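Arthorpe Makers and Small Business Help > Equipment > Buying and budgeting

Budget for a single arm to put hats on display stands, what am I forgetting?

Asked by Manju Singhal, 20 January 2019
3 answers

We are a small workshop and we have one arm on a table that we are using to try out handling hats and stands. I have been asked to write the equipment plan for a second station, to be ready by July, and I would like to get the list right before anybody signs it.

The arm itself is the easy part as the price is on the quote. What I can't judge is the rest. The first station was put together out of what we had, so there is no proper record of what was spent on it. I know of a table, a wrist bracket, a connector, cables, a gripper and the stands. The quote from Fidik covers the arm and controller only. Hawthorne will do the arm with a gripper but want a deposit.
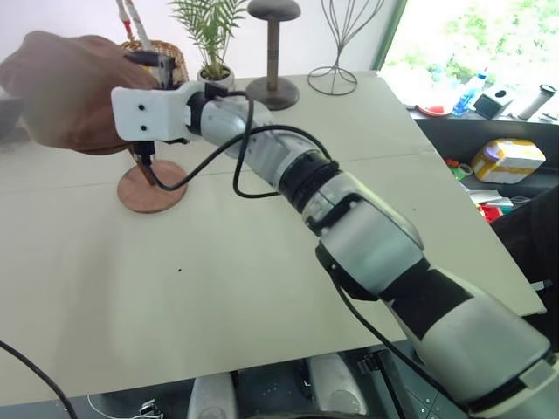 My limit for everything apart from the arm is 1,000 pounds. I would like to keep some of that back for breakages. The stands are all different shapes, two sorts of wooden one and a wire one, and I don't know whether to buy a set of matching ones or carry on with the mixture. The mixture is closer to what a shop would have. Matching ones would make it quicker to get going.

Also, do people buy spare wrist cables at the start or wait until one fails? Delivery on ours was slow last time.

Comment from Manju Singhal: I should have said, the new station will be in the same building, so we don't need to allow for transport.

Answer 1
Irén Szekeres

Buy the spare cables at the start. On any arm with the cable run on the outside, the wrist end is where it goes first, as it gets bent every time the last joints turn. Order 3 of whichever one goes to the wrist and write the part number on the bag. Put clips or hook and loop straps on the same order. Leave enough slack for the full turn of the wrist, then tie down what is left so it can't catch on whatever you are picking up. A loop that hangs low will knock over a light stand sooner or later.
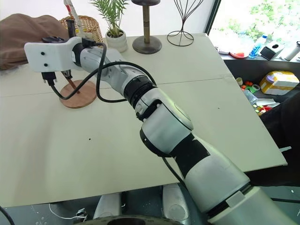

The wrist bracket and its cable, with the stands along the back of the table.

For the table, don't go for the cheapest. The arm will shake a light one and you will spend weeks blaming the gripper. If the top is made in panels, look at the join before you pay and run a straight edge over it. A round base that sits across a step will rock.

On the stands I would keep the mixture but buy two of each. If you only have one of a kind and it splits, everything you have set up for it waits until you find another. Wooden ones are cheap. Wire ones bend, and once bent they are no use for repeat work, so get a spare of that first.

How I would split your 1,000:

Table and fixings, 417
Spare cables, straps and connectors, 100
Gripper pads, spare bracket and screws, 100
Stands and hats to practise on, 100
The remainder held back

I have assumed Hawthorne supply the gripper. If you go with Fidik then the gripper has to come out of your money, and I don't think it will fit. Ask both of them in writing what the warranty says about brackets you have fitted yourself. Ask about the emergency stop as well, some quotes include it and some list it as an extra.

Comment from Manju Singhal: Thank you. The emergency stop was not on either quote. I have asked.

Answer 2
User grurkia_bench

Get the Hawthorne one. We had no problems with ours.

Answer 3
User pellbrook

Agree with most of the first answer but I think the held back part is too big if the second station is a copy of the first. You already know the sizes. I would put more into lighting. If there is a window next to the table you will get different results morning and afternoon, and a blind costs very little compared with the time lost. Check the blind doesn't hang where the arm can reach it.

You also need to allow for somebody's time to set it up, which never seems to be in these plans. We put ours under training so that it had a line of its own.

Comment from Irén Szekeres: Fair point about the blind. It could come out of the remainder.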